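About Julto

Who we are

Julto is a commissary kitchen. We make the food that appears in other people's cafes under other people's handwriting. If you have eaten a turnover in the last few years and been told it was baked on the premises, we have nothing to say about that and hope you enjoyed it.

We started out as the back half of Breliten, a lunch counter with 33 seats and one good oven. The front half closed. The oven didn't seem to notice, so we kept going, first in the same building and later in the old Grivov warehouse on the far side of the tracks. The loading dock is excellent. The heating is a matter of opinion.

What we make

Hand pies, turnovers, flatbreads, two kinds of soup and a bean salad that outsells everything and gets no respect. On a full day we send out 728 pieces, which is as many as fit in the van with the doors shut. People sometimes ask why we don't make 729. Please see the van.

How the robots got here

Nobody who works at Julto got into food in order to repeat one small wrist movement until retirement, and yet for years that was a fair summary of the morning shift. We had good cooks doing dull work very well and then going home with a bag of frozen peas on one arm. The peas came out of our own stock, so management was aware of the problem.

In October we put in 2 robot arms, bought through a local outfit called Ekanayake that sets up machines for small shops. They were very patient with us. Our first question was whether it could also do the dishes. It could not. We asked again at every meeting.

Each arm has a small camera at the wrist, so there is now a view of the work that no cook ever had, mostly because no cook ever put an eye where a hand goes. We look through the pictures more than we need to. Some are sharp and useful. Plenty are close-ups of something pale and soft with the stone behind it, and the crew has learned to read them the way other people read weather maps.

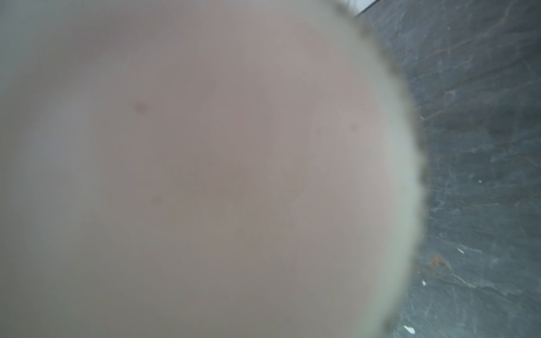

What changed for the people

We'll give you the long version, as the short one makes us sound like a brochure.

No one lost a job. We put that in writing before the arms were delivered, and it is still taped up by the time clock, where somebody has corrected the punctuation.

The jobs did change. The morning crew used to be lined up along the bench doing one thing each. Now they set up the arms, check what comes off, pull what isn't right, and spend the rest of the shift on the parts that take judgment: seasoning, dough on a humid day, deciding whether a batch of onions is done or just tired. Recipes are getting better. They are also getting longer, and we may have to talk about that.

The start time moved 2 hours later. This was the single most popular thing we have ever done, ahead of the raise, and we try not to take it personally.

Some things got worse. The room used to have a steady stream of gossip at bench level, and when you split a line up you lose that. We now have a proper sit-down break with coffee in the middle of the shift, and the gossip has mostly recovered. There is also more wiping. A cook will clear a crumb off the counter without thinking about it. An arm has no feelings about crumbs at all, so the counter gets checked by a person, on a schedule, with a sheet to initial. Some of us miss the days when there was no sheet.

And a few of the crew simply liked the old work. It was quiet, it was theirs, and they were proud of how fast they were. They can still take a bench shift by hand whenever they want one. The hand-done pies go out in the same boxes as the rest, and the customers have never said a word, which has offended both sides.

What the arms don't do

They don't taste. They don't answer the phone. They don't know that the cafe by the courthouse wants its order early when there's a big trial on. They stop dead if a towel is left in the wrong place, and they will wait there, perfectly calm, until a human being comes and moves the towel. We have had worse coworkers.

Working with us

We hire for the bench, the ovens and the van. You don't need to know anything about robots. You do need to be able to lift a full tray, tolerate the heating, and initial a sheet.

If you run a cafe and want to talk about an order, come by the loading dock in the afternoon and knock loudly. There are usually broken turnovers on the shelf by the door. Help yourself.

Page last updated 2021-11-01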